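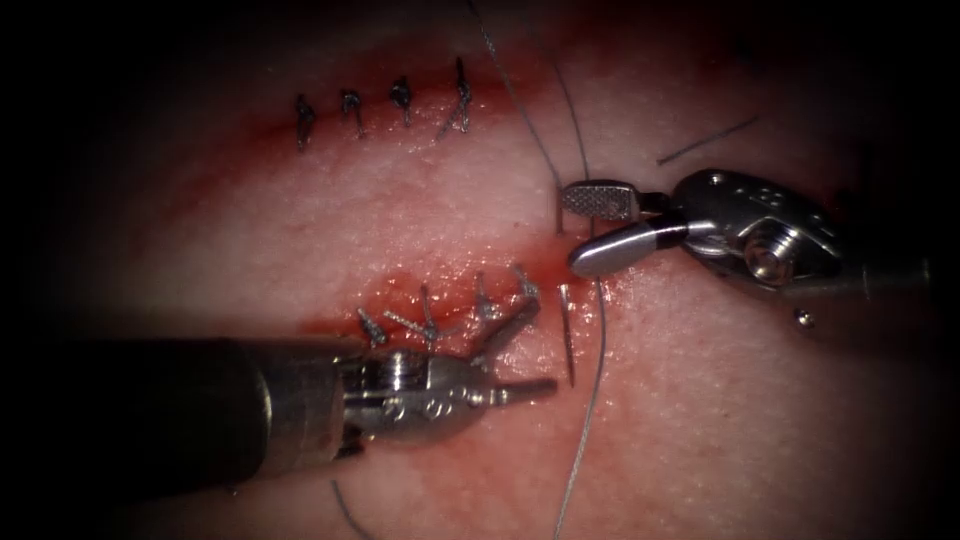 Suturing with both instruments in, the top row finished and the lower one still going.

Questions about the needle driver fault

I've had more or less the same conversation in the corridor all month, so I'm putting the answers on one page. I'm Liis Strazds, and I look after the surgical robot training at Plivesdale. If your question isn't covered, come and find me (I'm usually in the skills room after 14:00) and I'll add it.

What went wrong?

The right-hand instrument let go of a needle without being asked to. The trainee had the grip closed at the console, the screen said the grip was closed, and the jaws opened anyway by a small amount. It wasn't much, but a curved needle doesn't need much. It swung round, the point dragged across the tissue and the thread went slack.

Then it did it again a few minutes later, which is when we stopped for the day. We were on a practice session at the time, so no patient was involved, and I'd like that bit passed on as widely as the rest of the gossip has been!

Was it the trainee's fault?

No. I was sitting at the second console and I watched the hand controller the whole time, because I was meant to be marking her on it. Her fingers didn't move. The log agrees with me: grip command steady, motor position steady, and the jaws doing something else entirely.

So what was the cause?

A stretched drive cable. The jaws are worked by thin cables that run from the motors down the inside of the shaft and round the little pulleys in the wrist. One of ours had lost tension. The motor thought it was holding the jaws shut, and as far as the motor end was concerned it was, but there was enough slack further down for the jaw to creep open when the wrist was bent hard over. With the wrist straight it gripped perfectly well. That's why the start-up check passed it every single time, and I find that more worrying than the cable itself.

Laimutė Navickas in the workshop took the wrist apart and found the worn section where the cable goes round the pitch pulley. She has it in a bag on her desk if you'd like a look. Bring your own magnifier, hers is bolted down.

Doesn't the instrument count its own uses?

It does, and it was well inside its limit. But a use is logged when you fit the instrument, and our sessions are long. A morning of students throwing stitch after stitch with the wrist at awkward angles is one use, and so is five minutes of me showing somebody how to dock it. We'd been treating those as the same thing for years. I've now gone back through the room diary and the instrument had done 223 hours, nearly all of it suturing.

Why can't the robot feel that the needle is loose?

I wish it could. Ours has no force sensing at the tip, so everything it knows about grip comes from the motor end of the cable. You don't get any feeling back through the hand controllers either. You have to go by what you can see: whether the needle turns in the jaws, whether the thread is behaving, whether the tissue is being pulled when you didn't mean to pull it. Please do keep looking at the tips and not at the status icons. The icons were green throughout.

What should I do if it happens to me?

Stop moving both hands first. I know the urge is to grab for the needle, and I've done it myself, but if one instrument isn't doing what you tell it you don't want to be swinging it about.

Take your foot off the clutch and say "hold" out loud so that the bedside person knows. Find the needle on the screen before anything else happens. If you can see it, pick it up with the other instrument, park it somewhere visible and leave it there. If you can't see it, keep the camera still and say so.

The bedside person takes the faulty instrument out, with the jaws in view all the way. Don't refit it "just to see". It goes in the red tray with a tag on it, even if it seems fine on the bench – ours seemed fine on the bench.

Has the check changed?

Yes, as of Wednesday. Before each session you now do the grip test in 6 wrist positions instead of one, using the Kalniņš test strip. Close the jaws on the strip, bend the wrist, and have your partner give it a gentle tug. If it slides in any position, the instrument is out. It adds 2 minutes and yes, I've timed it, and yes, I've heard the complaints.

We're also writing down hours on the sheet by the door now. Please put real numbers on it.

Are the Wirnley instruments affected?

I don't know yet. They're the same model and they came in the same delivery, so I've asked for them to be checked with the strip before anybody uses them again. Kurkberg has a different wrist design with a different cable route, and I've no reason to worry about theirs.

Can I still book practice time?

Yes, the room is open. We're down to one right-hand driver until the replacement comes, so if you're on the list for suturing you may get a shorter slot than you asked for. Camera and docking practice isn't affected. If you've got an assessment coming up, tell me and I'll move you up the list.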